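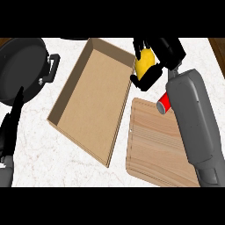

仿真台面，右臂夹着柠檬，位置在托盘旁边。

双臂收纳任务入门：先别急着训练
机器人社教程，2018年4月3日更新

每年九月招新，都有人拿着一段演示视频来问：多久能做出这个？我一般反问，你看的是第几次录的。视频里机械臂夹起东西放进托盘，干净利落，可视频不会告诉你前面失败了多少回。这篇教程写给刚进社、准备做“把东西收进托盘”这个练习的同学。我对这类任务的宣传一向不太相信，所以写法会偏啰嗦，检查多，许诺少。

开始之前
你需要一台能跑仿真的电脑，装好社里的场景包Linia，以及一个记录表格。表格用什么软件都行，纸也行。不要用脑子记，去年有一组就是用脑子记的，答辩时三个人报了三个成功率。
场景包里的台面是固定的：大理石纹的台子，浅色木托盘，平底锅，砧板，红色罐子，柠檬。两条灰色机械臂，黑色两指夹爪。第一周请不要改场景，也不要换更好看的贴图。

第一步：写清楚什么叫成功
很多人跳过这一步，然后在最后一周为它吵架。柠檬碰到托盘算不算？压在托盘边上算不算？夹爪松开以后滚出来呢？
我们的定义是：柠檬整个落在托盘围边以内，夹爪已经松开并抬离，柠檬静止。少一条都记失败。你可以不同意这个定义，但要在跑之前改，跑完再改叫凑数。
顺便说一句，像开头那张图里那样夹着柠檬停在托盘旁边，什么都还说明不了。夹住和放好是两件事，请分两栏记。

第二步：只动一条臂
先让右臂单独完成抓取，左臂停在旁边。双臂听起来厉害，可收一个柠檬用不着两只手。我见过的多数“双臂协作”项目，把其中一条臂关掉，结果没什么变化。
具体做法：
1. 把左臂设为保持姿态，确认它不会挡住右臂到托盘的路线。
2. 用键盘或手柄把右臂移到柠檬上方，夹爪张开，竖直下降。
3. 闭合夹爪，停一下，再抬起。抬得太快，有时柠檬会在仿真里弹出去，样子很好笑，但要照样记失败。
4. 移到托盘上方，先对准中间，再下降，松开。
5. 抬离，等柠檬停稳，记录。
托盘在台面上是斜放的。新手喜欢按画面的横竖方向移动，结果夹爪擦到围边。请按托盘自己的长边方向来调整手腕，或者干脆从高处进入。

第三步：录演示
手动做顺了再录。每人录40段，其中失败的也保留，单独放一个文件夹。四个人一组就是160段，听着不少，用起来未必够。
录的时候请变换柠檬的起始位置。如果每次都放在同一个地方，学出来的东西只会去那个地方伸手，你把柠檬拿走，它也照样伸手。这不叫会抓柠檬。
上一届的Bouchra Abdel Rahman给这一步补过一条规矩，我觉得比大部分论文里的说明都实在：录演示的人和做测试的人不能是同一个。自己录的人总会不自觉地把柠檬摆到好抓的地方。

第四步：训练，然后怀疑它
训练脚本照着Linia里的默认参数跑，第一次不要调。损失曲线往下走，只能说明它在模仿你的录像，跟柠檬进没进托盘没有直接关系。每年都有人把曲线贴在海报正中间，我每年都请他们挪到角落。
测试跑16次，起始位置事先抽签写好，按顺序跑，中途不准挑。如果第一次失败了想“重启一下再算”，请把第一次也写上。
上学期有一组叫Benkirane，测试里成功了14次。数字不错，我当时也高兴了一下。后来翻他们的位置表，柠檬几乎全在托盘右侧同一小块区域。换到靠近平底锅的一侧重测，成绩就很难看了。他们把两份结果都写进了报告，这一点我很佩服。

第五步：加干扰
到这里才可以动场景，一次只动一样。建议按下面的顺序：
先挪红色罐子。罐子横着和竖着是两种情况，横着可能会滚，夹爪蹭到它以后，后面的动作经常全乱。
再挪砧板。注意看右臂经过砧板上方时的高度。
然后把托盘转一个角度。多数模型在这里垮掉，垮了就写垮了。
最后再启用左臂。如果你说不出左臂在任务里负责什么，就让它继续停着。

常见问题
夹爪闭合了，柠檬却没跟着起来。
多半是下降得不够深，只夹到了上半截。也可能是摩擦系数被人改过，先还原默认文件再查别的。
手臂挡住了视线，看不清罐子在哪。
换一个观察视角，不要凭感觉判断。俯视画面里，前臂后面的东西很容易被忽略，模型看到的也是同样的画面，它并不比你看得多。
仿真里成功了，能不能直接写“可用于家庭厨房”？
不能。仿真里的柠檬不会烂，台面没有水，也没有猫跳上来。写“在该仿真场景中完成”就好。
参加Plenura杯要不要换更大的模型？
先把记录表拿给我看。

交什么
记录表、位置抽签表、失败文件夹、一段没有剪辑的连续录像，长度要包含至少一次失败。统一传到社里的Flesier共享盘，文件夹用组名命名，别再叫“最终版2”。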